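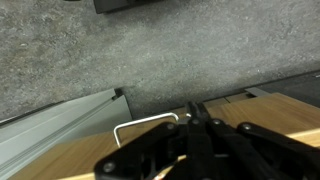 Checkliste Küchenzelle, Durchgang vor der Vergleichsreihe – Stand 10. Oktober 2020
Geprüft: ich, gegengelesen: Randi Lindqvist

1. Not-Halt: o. k.
Zweimal gedrückt, zweimal stand der Arm sofort. So mag ich das!

2. Feuerlöscher frei zugänglich: o. k.
Hängt an der Wand hinter dem Arm, man kommt gut dran. Plakette bis April gültig.

3. Kabel am Arm: o. k. mit Anmerkung
Bitte nach jedem Umbau neu prüfen, die Schlaufen wandern gern.

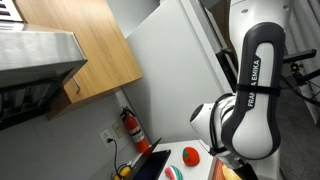
4. Objekte und Schublade: o. k.
Wir bleiben beim Plüschgemüse – wenn der Greifer mal danebenfasst, geht nichts kaputt. Oanh Hứa wollte für die Methode Kazmi auch die offene Schublade dabeihaben, und ich finde, sie hat recht: Im Pladdale-Durchlauf (1061 Versuche) lagen die meisten Fehlgriffe genau beim Ablegen. 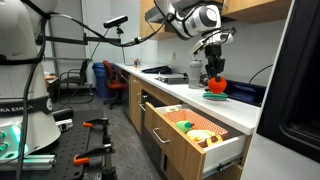 Deshalb gilt für die neue Reihe: Kraftgrenze 60 N, nach jeweils acht Versuchen kurz Pause und Nullpunkt kontrollieren. Der alte Datensatz mit 1433 Versuchen lief noch ohne die Pausen, den bitte nicht mit reinmischen (Randi, ich schau dich an).

5. Klemmen am Tisch: nachgezogen

Offen: Protokollvorlage Flostwood, die schicke ich noch rum.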